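About Lendeck

We're a storage and locker shop run by two people who really do love a good cabinet! Rhona MacLeish started out fixing jammed locks for a swimming club in Flakeck, and Grigore Filip joined her the March after that with a van and a very large box of spare keys. We've since fitted out school corridors, staff rooms, gyms and one bakery (flour gets everywhere, so ask us about vents).

Most of what we sell is plain steel lockers, new or reconditioned. Every door gets opened, shut and locked before it leaves us, and every lock goes out with two keys. We keep 200 compartments in stock at the Baxter Street workshop, and shelves can be added to nearly all of them — just tell us what you want to put inside.

Small orders are very welcome. If you need one cabinet for a hallway, come by and try the doors yourself. We're at number 714, with parking for vans at the back, and Rhona usually has the kettle on.

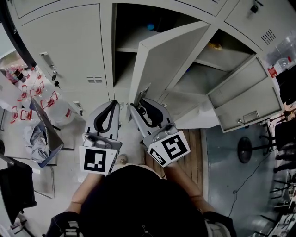
Light-gray locker cabinet with shelved compartments, two doors open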